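Furnix Opens Table-Clearing Workroom at Brendness Site

BRENDNESS, March – Furnix has opened a shared workroom for the study of table clearing and small-item tidying. The workroom occupies 2,587 square feet on one level and is fitted for standing work at separate tables.

The ceiling is exposed white corrugated metal decking carried on steel, with tube and panel lighting and a smoke detector. Leaving the decking open allows fixtures to be moved when tables are rearranged.

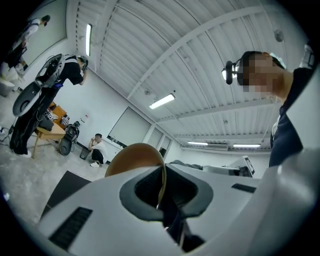
Floor layout was prepared by Dondov, which also specified the table spacing. Work is scheduled in blocks of two hours, with up to four blocks per day. Each block covers one category of household item: textiles, drinkware, or bowls and trays. Mixed settings are introduced in the third week of a series.

Textile work uses cloths in contrasting colors. Items are returned to a common shelf at the end of each block and checked against the table list.
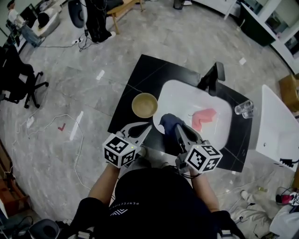
Navy and pink-red cloths on a white oval tray, with a wooden bowl and two drinking glasses on a black table.

Akande will supply replacement textiles and glassware under a three-year agreement. A second set of tables is planned for the same floor.

Furnix develops layouts and storage products for kitchens and dining areas. Table lists and room specifications are available from the Brendness office on request.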